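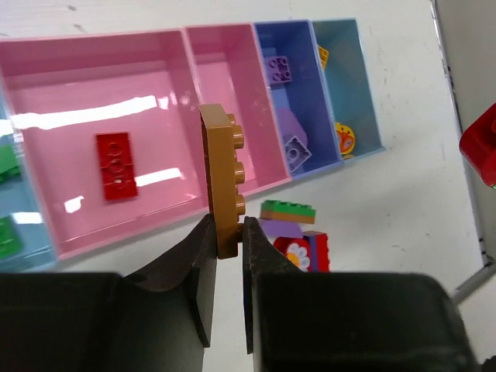
Starorlow Hebden three-tier trolley: review after nine months

I bought the Hebden in May, when the dining table had more or less stopped being a dining table. One end was the children's (chunky bricks, felt tips, a jigsaw that had been in progress since Easter) and the other end was mine, and we were eating in the gap between. I'd been looking at trolleys for ages and had got to the stage of having opinions on castors, so in the end I just ordered one to make it stop!

It cost me £71 from the Starorlow site, delivered, in the dark green. It also comes in cream and in a sort of mustard. I've seen it for less in the sales since, which I try not to think about.

What you get is three steel trays, four uprights, four castors (two with brakes), a bag of bolts and an Allen key. The trays are powder-coated and have a lip all the way round, deeper on the middle one than on the other two. I didn't spot that on the website and it's my favourite thing about it. The top tray is shallow enough that you can see everything in it from standing, and the bottom one is shallow enough that you can slide a box out without having to lift it over a wall.

Putting it together

The instructions are drawings only and the drawings are small. I did it on the living room floor one evening after bedtime and it took me the length of a film, though I was also watching the film. The uprights look identical and aren't: two have an extra hole for the handle. I found this out with the whole thing built and had to take one side off again. If you're about to start yours, lay all four uprights side by side and find the holes first.

The bolts went in cleanly, no cross-threading, and everything lined up. I'd left them all finger-loose until the end as the leaflet suggests, then went round and tightened, and it stood square straight away. My previous trolley (a Korndale, from a supermarket, long gone) never stood square in its life. You could put a felt tip on the top and watch it leave.

They give you one spare bolt. I taped it under the bottom tray and feel very pleased with myself every time I remember it's there.

Wheels

Right, castors. These are rubbery rather than hard plastic, and they're a decent size. On our kitchen floor, which is vinyl, it glides. On the hall floorboards it makes a bit of a rumble but doesn't snag in the gaps. On carpet it's a different story, as it is with every trolley I've ever pushed. You can get it across our living room fully loaded but you have to mean it, and you want to be pulling from the handle end with a hand on the top tray. Low pile would be fine I think. Deep pile, forget it.

The door bar between the kitchen and the hall is its one real enemy. It needs a small lift at the front, and if you've left a mug of pencils on top then that mug is going over. I do this about once a week and have learned nothing.

The brakes are little foot levers and they hold well. They're stiff, though. I can do them in shoes, and in slippers it's a fight. My six-year-old can't do them at all, which I've decided I like, as the trolley stays where I parked it.

Where it lives

We've got an alcove next to the chimney breast that's 156 cm wide, and the Hebden tucks in there beside the bookcase with room to spare on both sides. It's a narrow thing. If you're in a flat with a gap at the end of the kitchen units it's well worth getting the tape measure out, because it'll go in places you wouldn't think of. Do measure with the handle on. The website gives the size of the trays only and the handle sticks out a good hand's width past them.

What we keep on it

Top tray is paper, pens, glue sticks, scissors in a jar. Middle tray is bricks and small plastic animals, and the bottom is all my sewing things in two lidded boxes, down there on the grounds that I'm the only one prepared to bend.

The middle tray is where I've had to do the most fiddling about. It's just an open tray, and an open tray full of mixed small toys turns into soup within a day. You need something inside it with divisions. I tried cut-down cereal boxes first (fine for a fortnight, then soggy, don't ask me with what), then some drawer dividers that were too tall, and I've ended up with shallow plastic organisers, the kind meant for screws or beads. They lift out, go on the table, get used, and go back. That's been the thing that really made the trolley work for us. We've got around 500 bits and pieces in there, if you include every bead and tiny hat, and they mostly go back to roughly where they started, because it's much easier to get a child to put a thing in a small box than a thing in a big one.

Starorlow do sell their own insert for the middle tray. I haven't got it. It was out of stock when I ordered and by the time it was back I'd solved the problem, and it's a bit dear for what looks like a bit of folded felt. If anyone's got one I'd like to hear how it washes.

One more thing about the trays: they're noisy. Bare steel, plastic bricks, early morning, you can imagine. I cut a piece of that rubbery mesh shelf liner to fit each one, and it took the racket down enormously and stopped boxes sliding about on corners. Two minutes' work. I'd do it before loading the trolley, as emptying it again was the longest part of the job.

How it's worn

Pretty well! The coating has chipped in one place, on the corner that meets the door frame, and I've dabbed some enamel paint on it. Felt tip comes off with washing-up liquid. Dried PVA peels off in a sheet, very satisfying. Something blue from a slime kit has stained the lip of the top tray for good and I've stopped seeing it.

The bolts needed going round again after the first month. One on the handle had worked loose enough to rattle. I've done them once more since and they've been solid. It'd be nice if they came with lock washers, and I may get some.

It does flex a little if you lean on the top. I wouldn't stand anything really heavy up there. I had my sewing machine on it for an afternoon and it held without complaint, but it swayed when I turned the wheel and I moved it back to the table. The machine can ride on the bottom tray perfectly happily if you take the boxes out.

Compared with the Esdale

Before I bought this I very nearly went for the Esdale, which is the one a lot of people seem to have. A neighbour's got it, so I've had a good poke at hers. It's cheaper, it has mesh trays instead of solid ones, and it's lighter to lift up stairs. If you're storing towels or balls of wool, or veg for that matter, I think I'd get the Esdale and keep the change. The mesh lets air through and doesn't collect crumbs.

For anything small it's no good though. Pencils poke through point first and anything tiny goes through the holes onto the floor. The wheels are also harder and smaller, and hers has a squeak that a squirt of oil hasn't shifted. On the plus side its handle comes off without tools, and I wish mine did.

Would I buy it again

Yes, at the sale price without a second thought, and at full price after a bit of grumbling. It's sturdy and it looks nice enough that I don't wheel it out of sight when people come round. We eat at the whole table again most nights. The jigsaw is still there, but it's got a board under it now and slides under the sofa.

I'd knock off a mark for the instructions and half a mark for the stiff brakes, so call it eight and a half out of ten. If they ever bring out a longer version with a fourth tray I'll be first in the queue — there's a lot of alcove left.

Edited to add: a couple of you asked about the smell. Mine had a painty whiff when I opened the box, and it had gone after a few days with the window open. And yes, the castors do come off, they're a push fit, so you can stand it flat on the floor if you'd sooner not have it rolling about. You lose a bit of height and you'll want felt pads under the uprights — the ends are bare metal and would mark a wooden floor.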